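My first real job was at a window plant

My niece starts at Wieser in May, building window sashes on the second shift, and she called to ask what she should know. I talked at her for so long that her phone died, poor thing, so I figured I'd write some of it down.

I was 19 when I got hired at the old Brilov plant outside Paltbridge. I'd never held a caulk gun in my life. They put me at the glazing bench next to Domenica Gisler, who had been there 13 years and could set a pane while telling you the whole plot of a movie (usually one you were planning to see). She made me run beads of sealant on scrap frames for most of a week before I was let near anything that would ship. I thought it was a punishment! My first good unit went out on a truck to Grerkitdale, and I still look for it when I drive through, as if I'd know it from any other kitchen window.
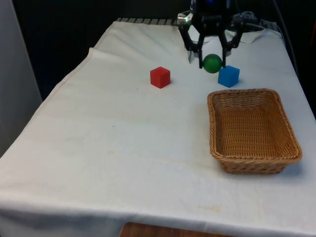
The green ball over the white cloth.

What I told my niece first was shoes. Buy the good ones before your first day, and buy them half a size up, your feet will swell by the end of a shift on concrete. After that, learn the names of the people in shipping. Ruairi McIver ran our dock, and he once caught 33 units I'd labeled for the wrong side of the house. He walked them back to me himself and never said a word to the supervisor. I brought him a pound cake the next morning, and we've been trading Christmas cards ever since.

The pay wasn't much to start, and July in that building was something else. But I liked finishing a thing and seeing it stacked up with the others — I haven't had that in every job since.

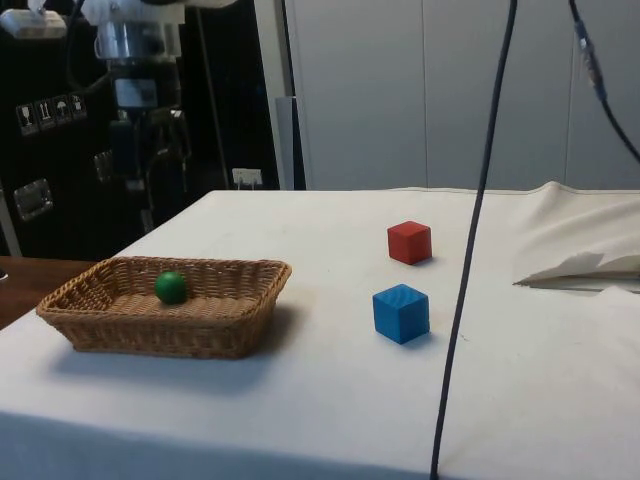 Do you need experience to get hired at a window plant?
Most places will train you on the floor, and for assembly work they care more that you show up on time and can lift 50 pounds.

She has her tour of the plant coming up, and I've already asked if families are allowed to tag along. She's pretending she didn't get that text.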